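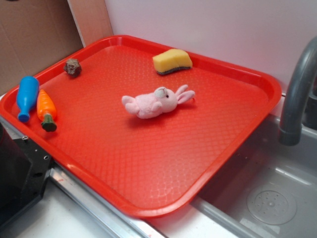 Tray with plush toy, sponge, rock, toy bottle and toy carrot, beside the sink.

Counter-Top Handling Rules: Frequently Asked Questions
Stullton Robotics Facility
Revised 3rd November

To whom do these rules apply?

The rules apply to all staff, students and visitors who operate, supervise or reset a robot arm at a kitchen-type workstation in the Stullton building. Persons who only observe from behind the marked line need not complete the induction, but must follow the instructions of the operator on duty.

May a tray extend over a sink?

Yes, provided that it does not rock when pressed at any corner. The tap must remain closed throughout the session and the drain cover must be in place. A tray that shifts during a run must be set down again and the run marked as interrupted in the log.

Which objects are permitted?

Objects must appear on the Restrepo list, which at present holds 564 entries. Soft toys, sponges and light plastic items are permitted without further approval. Glass, blades and any item heavier than 200 grams require written consent from the workstation supervisor, Aníbal Puma.

Soft items may be gripped at the body or the head. Operators should use the lowest force setting that allows the item to be lifted. Where a gripper comes down on an item from above, the speed limit for Zone 4 applies until the fingers are clear again.

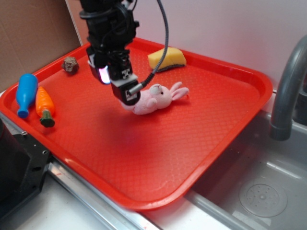 May I reach into the tray while the arm is powered?

No. The arm must be in the held state and the operator must say "clear" aloud before any hand passes over the tray rim. This applies equally when an item has merely rolled out of position. Long sleeves must be fastened and lanyards removed.

How should cables be arranged?

Cables on the arm must be long enough for its full range of movement. A loop may pass in front of an item at the back of the tray, but it must not catch on the rim or the tap. Connectors are to be checked by hand at the start of each shift, with the power off.

What applies to items with cords, loops or ribbons?

Hanging loops may be left on, subject to an inspection before use. Any loop wide enough to pass over a gripper finger must be tied back or cut short. Loose threads are to be trimmed, and bead eyes tested with a firm pull. 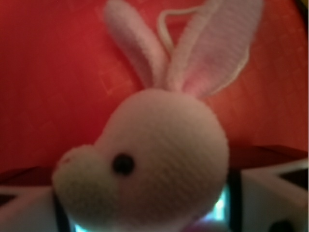
White knitted rabbit held at the head between the gripper fingers. Wrist camera view.

How are faults reported?

Faults are entered in Trurisov under the workstation number before the next run begins. Damage to a gripper must also be reported by telephone on extension 3932.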